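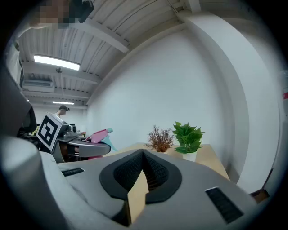 Handheld gripper rules – what does your shop enforce?

skestby_sam
We're rewriting our bench rules for the handheld grippers and I'd love to steal yours. So far I've got: one task per recording, marker checked before you pick the tool up, 50 takes and then you swap with someone. Sunita Zamora wants plants and other props left on the table so it looks like a normal place. I'm all for it!

plideo_fan
50 is a lot lol. My wrists quit way before that. Also add a rule about wiping the lens, we lost 415 takes in August to one greasy thumbprint.

skestby_sam
Ouch! OK, lens goes on the sheet. The one I'm stuck on is two people working the same table. I say both tools stay pointed at the work and whoever started the take calls the stop – otherwise you get two people yelling at once.
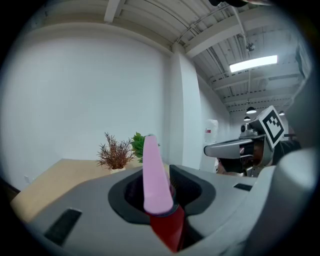

drilter9
Disagree on the stop rule. Either person should be able to call it, same as with a real arm and an e-stop. We've done it that way for 1,375 takes and the yelling is fine.

skestby_sam
Hmm, OK, for safety sure. But for a plain bad grasp? I'd still leave that to the starter.

drilter9
Then write it as two rules.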